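Skavano Market Hall: questions about the building

When was the hall built?
It opened in 1957, to a design by the Relletti office. The frame is reinforced concrete, with brick infill on the north and west sides.

Why is the roof folded?
The folds stiffen the slab, so the 42 metre span needs no inner columns. Rainwater runs to gutters in the valleys — these were relined in November.

Is the building listed?
Yes. Changes to the roof, the stairs or the street front need consent.
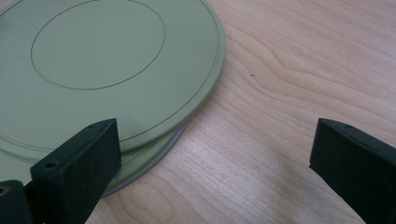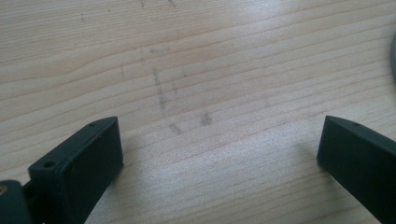 A reader from Matar writes that the stairs there, also by Relletti, have the same open risers and asks if the two halls share drawings. They share the stair details only. The Matar roof is a plain barrel vault.

Can I see the drawings?
Copies at 1:100 are held in the Skivora reading room. Up to 3 sheets may be out at one time. Tracing is not allowed.

Are the windows original?
Those on the street side are. The rear ones were replaced in steel to the same pattern.

Page last checked November 16, 2021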